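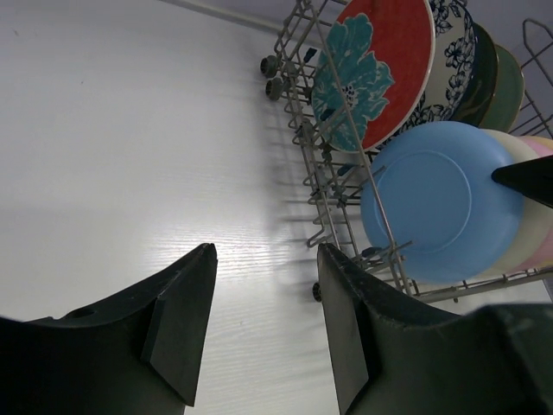 Cliltasa was established in 2012 to teach the routines of the household to adults who are preparing to live on their own. The school was founded by Åsmund Strand in two rented rooms in Burngate, and it remains a small institution with a deliberately narrow curriculum. Washing up is the first subject every student takes. Plates are placed upright between the tines of a wire rack, and a red plate with a large teal flower may stand beside a white one with a navy floral rim. Students are not asked to work with matching sets, and few of them will own one at home.

Our program

The full course runs for 22 weeks and is offered at our Burngate and Brekke locations. Each subject is introduced by an instructor, practiced under supervision, and then repeated by the student without prompting. In the dish unit, pieces are returned to the rack one at a time. A greenish plate already standing in the wire leaves room for the patterned gray plate and the pale yellow bowl, and the student must decide where each belongs. Later units cover laundry, the linen closet, pantry storage, and the weekly shopping list. A new group begins each April.

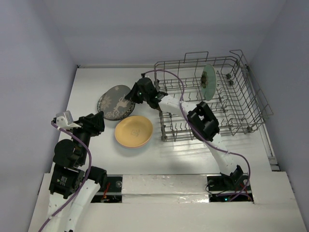
Halvard Bråten has served as director of instruction since the opening of the Brekke location. Under his guidance the school adopted the Teda workbook, a printed course of 114 short exercises that students keep after they graduate. The opening chapter deals with clearing a work surface and handling tableware with care. Two plates resting nearly rim to rim, one pale sea-green with a thin brown edge and the other yellow-orange, are to be lifted separately, and the empty rack is kept within easy reach.
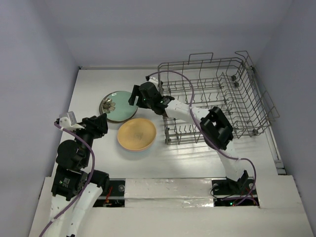
Admission is open to any adult resident of the district, and no previous experience is required. Prospective students are invited to visit either location and observe a class before they apply. Visitors will see the same kind of equipment the students use throughout the course, including the large wire dish rack with its raised sides and rows of bent tines. Applications may be submitted in person or by mail to the Burngate office, and applicants receive a written reply from the director of instruction.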